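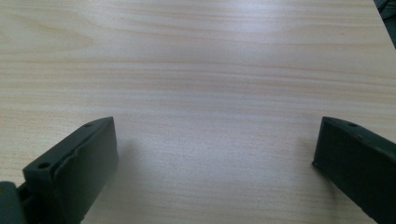

Narkley Tabletops

A data card for people who have to wipe, lay, clear and wipe again

What's in it

Narkley Tabletops is a set of 771 short clips of ordinary table work: laying places, clearing them, sorting post, folding napkins, wiping up. It covers 98 tables in homes, two cafés and one parish hall with very strong views about coasters. The table is the subject. Whatever gets put on it is, from our point of view, passing trade.

Most collections of this sort treat the table as the thing underneath the interesting thing. Marama Whitcombe, who started this one, has refinished furniture for years and felt the table was owed an apology.

Surfaces

Each table has an entry in tables.csv under these headings:

surface: wood, stone, glass, laminate, cloth-covered, other
tone: pale, mid, dark
grain: none, fine, bold
sheen: matt, satin, gloss
level: yes, no, depends where you lean

"Other" currently holds a door on trestles and something Bereket Derese insists is slate. The "level" column began as a joke and has since been requested by two separate users, so it stays.

Pale wood with a fine grain is the most common combination by a long way. It is also the hardest to label. A patch of light on a blond tabletop will wash out the grain in the middle and leave the edges looking cooler and greyer, and we had several long conversations over whether one table was in fact three. Label the table you would buy, and ignore the one the window is showing you.

Bare tabletops

Clips begin or end with a bare stretch of table where the household could manage it. These stretches are marked "clear" in the notes column. Clear means nothing is resting on that part of the surface. It makes no promise about the rest of the table, the chairs or the floor, and in the case of the Ikberg flat it would be unwise to ask.

Please don't strip the clear stretches out to save space. Version 1 did, and Lensa Habte spent most of February putting them back.

Tasks

lay: cutlery, plates, mats, in whatever order the household believes in
clear: the same in reverse, with more sighing
wipe: cloth or sponge, crumbs into the hand or on to the floor
sort: post, buttons, pens, the contents of the drawer
fold: napkins and tea towels

Wiping is labelled by direction and not by result. We don't claim that any table in this set is clean.

Known problems

The folder called dinsa_kitchen has two tables under one number. They are the same height and neither owner will give way.

Notes were written by four people. Jérémie Bouvier writes "placemat", Tekle Woldemariam writes "mat", and for a while both meant the coasters. The file synonyms.txt sorts out most of it.

Roughness, scratches and rings were only noted on the wooden tables. Glass owners, count yourselves lucky.

Getting it

Clips are grouped by table, then by task. Start with the small sample folder, called rellivach, which has 200 clips and fits on anything. Read tables.csv before you open a clip, or you will spend an afternoon guessing at sheen as we did.

Corrections go to Lensa. Please give the table number and the column, and keep remarks on other people's furniture to one line.

Last updated Aug 23, 2024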